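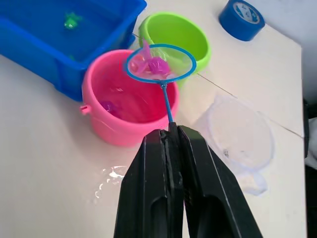 About Treltton Books

We're a small publisher of novels and short stories, based in Hukden, and we love what we do! Treltton began with one historical novel that we couldn't stop talking about, and 14 titles later we're still just as excited when a new manuscript lands on the desk.

Most of our list is fiction set in the recent past: mill towns, fishing ports, school halls, long train journeys with somebody awkward in the next seat. We bring out four books a year, two in May and two in the autumn, and every one gets a proper edit and a cover we'd happily hang on the wall. 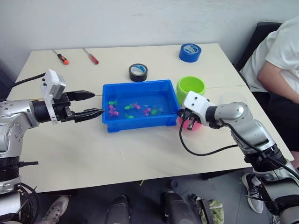
Our children's list, Pan Burnico, is the newest part of the family (and the noisiest). It's for readers of six and up who like their stories a bit damp, with ponds, rock pools, leaky boats and the odd flood. A blue tray of water on a white table is all the sea you need for chapter one of a good adventure, and we'd love more writers to start that small.

Got a story for us? We read everything that's sent in, so please do send the first two chapters and a short letter about yourself.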